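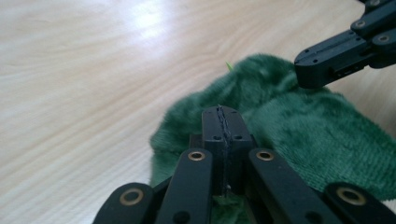
Fig. 6. Dark green cloth on a light wood tabletop.

Section 4. Finishing and looking after your top

Read all of 4.1 before opening the tin. Most of the calls we get are from people who started at 4.3.

Applies to the Travham table and the Travham desk, oiled version. Lacquered tops go to section 5. Not sure which? Underside label, near the back left leg. Code ends in O for oiled, L for lacquered. No letter at all means an older top, ring first.

4.1 Before you start

You need:
Narna hard oil, 275 ml tin (one tin does one top, two coats, with a bit over)
Grey pad, in the bag with the leg bolts
Sandpaper, fine, one sheet
Three clean cotton rags, old T-shirts are fine
Jam jar with a lid, half full of water
Gloves
Something to stir with

Not in the box: rags, jar, gloves. Don't use kitchen roll, it sheds.

Room needs to be dry and not freezing. Window open. No fan blowing across the top, you'll get dust in it. Pets out. Cats especially.

CAUTION: Oily rags can catch fire on their own while they dry. Do not scrunch them up and bin them. Straight into the jar of water, lid on, then outside. We mean this one.

4.2 Preparing the surface

1. Lay the top on two trestles or across the opened-out carton. Good side up. Legs off if you've not fitted them yet, if you have then leave them on.
2. Wipe down with a barely damp cloth. Leave for an hour.
3. Fold the sandpaper in three. Go over the whole top, along the grain, light pressure. Edges last, two strokes each.
4. Check against a window or a lamp held low. Scratches across the grain show up now. Sand them out now, they'll look ten times worse oiled.
5. Vacuum with the brush head. Then wipe with a dry rag.

Note: don't go finer than the sheet supplied. Too smooth and the oil sits on top and goes sticky.

Note: small knots and darker flecks are normal, they are the wood and not a fault.

4.3 First coat

1. Stir the tin for two minutes. Stir, don't shake. Get right to the bottom.
2. Gloves on.
3. Pour a small puddle in the middle, size of a fried egg.
4. Spread with the grey pad, along the grain, working out to the ends. Add more as it drinks it in. End grain drinks the most.
5. Leave 15 minutes. If patches go dull in that time add a little more there.
6. Wipe off everything that hasn't soaked in. Clean rag, firm pressure, turn it often. Top should feel nearly dry to the hand when you've finished.
7. Do the edges the same way. Look underneath for drips.
8. Rags in the jar.

Step 6 is the one poeple skip. Oil left standing does not harden properly and you will be scraping it off in September.

Leave overnight. Nothing on it. Not a cup, not post, not the tin.

4.4 Second coat

1. Feel the top. Should be dry and a bit rough. If tacky, wait another night.
2. Rub over lightly with the clean side of the grey pad. Wipe off dust.
3. Repeat 4.3, steps 1 to 8, using half the oil.
4. Leave it 24 hours before light use. Full hardness takes longer, up to 49 days in a cold room. Use coasters until then.

The underside gets one coat only. Don't leave it off altogether or the top can cup. Do it first if you're working alone, let it dry, flip over.

CAUTION: Two people for the flip. The large top is heavier than it looks and the corners bruise.

4.5 Day to day

Dust with a dry cloth.
Spills up straight away. Red wine, beetroot and curry will mark if left.
Damp cloth and a drop of washing-up liquid for greasy marks, then dry off.
No bleach. No spray polish, it leaves a film and the next coat of oil won't take.
No steam cleaner. Yes, someone did.
Hot pans on a trivet, always.
Felt pads under lamps, bowls, speakers. Rubber feet can leave rings that don't come out.

Direct sun will change the colour. Pale tops go yellower over the first year. Move things about now and then so you don't get a light patch where the fruit bowl lives.

4.6 Marks and repairs

White ring (heat or water): leave a day, it may go. If not, grey pad and a few drops of oil along the grain, wipe off, leave overnight.

Black mark: usually something steel left wet. Needs sanding. Sand a wider area than the mark and fade out, then two coats as 4.3 and 4.4.

Dent: if the fibres aren't broken, damp cloth over the dent, warm iron on the cloth, few seconds at a time. Lift and look. Let it dry fully before oiling. Don't do this on a top oiled in the last month.

Sticky patches: too much oil left on. Fresh oil on the patch, wait 10 minutes to soften, rub with the pad, wipe hard. Usually works. If it doesn't, sand back.

Scratches: light ones oil out. Deep ones, order the repair stick, part no. 3816. Say pale or dark when ordering.

4.7 Re-oiling

Once a year for a desk. Twice for a kitchen table, more if you have small kids. Quick test: drop of water on the top. Beads up, you're fine. Soaks in and goes dark, time to oil. One thin coat, as 4.4. No need to sand unless it feels rough.

4.8 Storing what's left

Lid on tight, tin upside down for a few seconds to seal, then right way up. Keep somewhere cool out of reach of children. A skin on the oil is ok, cut it out and bin it once it's dried hard outdoors. If the oil underneath has gone thick like honey it's finished. Don't thin it.

Empty tins and leftover oil to the tip, paint counter. Not down the sink.

4.9 Help

Oil and finish questions: Milagros Ocampo, workshop, mornings are best.
Missing parts, wrong parts: Wafula Okoth, stores. Have the label code ready, and a photo of the label if its smudged.

Section 4 revised August 22, 2026. Changes: drying times in 4.4, repair stick part number in 4.6, old wax instructions taken out. If your printed copy still tells you to wax after the second coat, ignore that bit and use this one.

Next: Section 5, Lacquered tops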